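Washing and storing a woven tablecloth that has gone stiff

Posted by Shahnaz Sikder, 24/02/2024

Hello everyone, I hope this is the right part of the site. I was given two woven cotton tablecloths by my aunt when she moved to a smaller flat in Zullstead, and they are lovely things but they've gone stiff as card. She always starched them, and I think she kept on starching over the old starch for years. There are yellowish lines where they were folded as well. I've washed one at a low heat with ordinary powder and it came out cleaner but just as stiff, and rather cross-looking.

I don't mind a bit of wear, I want to use them and not keep them in a drawer. Is there a way to soften them without ruining the weave? And how should I put them away afterwards so the lines don't come back? I have no tumble dryer, if that matters.

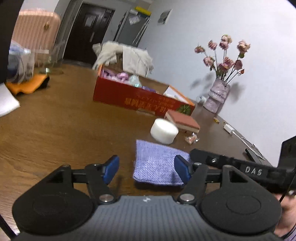

I should add that one of them has a hand-stitched hem in a darker thread, and I'm a little worried about the colour running. Thank you in advance, and sorry for going on.

Tania Bandara

Hello Shahnaz, what a nice thing to be given! I had just the same with my mother-in-law's napkins and it took me three goes, so please don't lose heart after one wash.

Test the darker thread first. Wet a bit of white cotton, press it on the stitching for a minute and see if any colour comes off. If it does, keep to cool water for that one. If not, fill the bath with warm water, lay the cloth in as flat as you can and leave it overnight with nothing added at all. Old starch lets go slowly, and you'll find the water goes cloudy and a little slimy - that's the starch, and quite normal. Drain it, fill again, and carry on until the water stays clear. Then wash as usual at 40, with no fabric softener.

Dry it on the line and bring it in while it is still slightly damp, then iron on the wrong side.

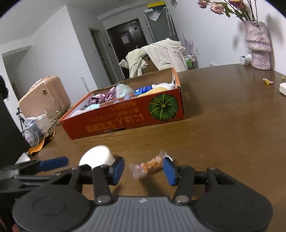
For storing, I roll mine round a cardboard tube with plain white tissue in between. If you must fold, fold in thirds one time and in quarters the next, so the crease never sits in the same place. And leave off the starch until the day you want to use it.

Henrik Bauerfeind

Vinegar in the rinse. Works for me.

Nandi Moodley

Tania's overnight soak is good advice and I'd do that before anything else. I would only add that the yellow lines may need something more. After the starch is out, I use an oxygen bleach (the powder kind, never chlorine) in warm water for a few hours, but only on white or undyed cloth, so perhaps not the one with the dark hem. My gran in Grostholm used to spread hers on the grass on a bright April morning and keep them damp with a watering can, and I still do it when the weather allows and the dog is indoors.

Do let us know how the second one gets on.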